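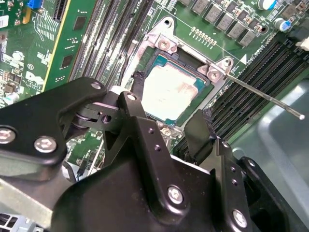 Tekdale Clukero motherboard, used, with processor

Green board sold with the processor seated in its socket. The metal retention bracket is present. Old thermal paste is still on the heat spreader, so clean it before you fit a cooler. No cooler, memory or power supply is included.

Condition: used, sold as seen
Stock code: 1380
In stock: 4
Collection: Calar trade counter, Coughlan Road

Boards are sent in an anti-static bag inside a padded box. Please keep both in case you need to return the item. Returns are accepted within 5 working days of delivery, with the processor still in its socket. Last orders before the break: Sat 19 December.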